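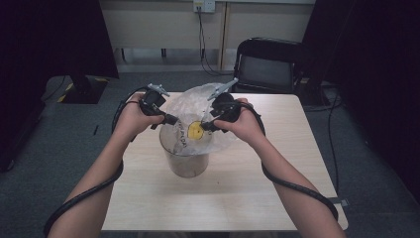 Oranuch Yensuk remembers that at the first concert she could hear the rain better than the cello. The roof of the Arnia hall was still the old metal one then, and when a shower came in the slow movement, the cellist looked up, smiled and went on playing. "I thought, this place will close in a year," she told me. "I still bought a ticket for the next one."

The place did not close. The Arnia now has a season of 16 concerts and plays, and its programme is put together by Laurențiu Radu, whom I met in the small office behind the stage. He had a cold and apologised for it several times.

I asked him first how he chooses. He laughed and showed me a notebook with many crossed-out names.

"I begin with what we can pay," he said. "Then I look at what people from Laxdal will drive for in winter, when the road is bad. After this, I am allowed to think about what I like myself."

What he likes himself is chamber music, and he admits that it sells less well than comedy. Last year a string trio played for a half-full room, while the farce by the Lirnport Players had to be given for three evenings. He does not see a problem in this. The farce paid for the trio, and he says so openly to anybody who complains about one or the other.

The complaints do come. Dirk Fuchs, who has acted with the Lirnport Players for many years, would like the amateur groups to have more evenings in the autumn.

"We fill the seats, and then we are given May, when everybody is in the garden," he said to me on the telephone. He was friendly about it. He also said that the dressing room has been cold for as long as he can remember and that he has stopped mentioning it.

Radu knows about the dressing room. The money for a new heater was there in spring, but then the lighting desk broke down in the middle of a school play. "The children finished under the ordinary ceiling lamps," he said. "It was quite beautiful, but I could not ask a dance company to do the same." So the desk was replaced and the heater waits.

The dance company he means is Stiment, which will open the season with a piece for two dancers and an accordion. The music is by Deok-su Bang, and he will play it himself. He wrote to me that he prefers halls of this size. "In a big theatre I hear my own sound coming back late," he wrote. "In Arnia I hear someone in the third row looking for a sweet."

Ticket prices stay as they were. Under this point Radu did not want to be praised – he said that he had argued for a small increase and lost. The piano must be tuned more often than before, and the tuner travels a long way.

Before I left, he took me to see the stage. The floor had been painted black again and we had to stay at the side. I asked which evening he himself was waiting for most. He thought for some time and then named the trio, which is coming back in the winter.

"Perhaps the other half of the room will come also," he said, and went to look for his tea.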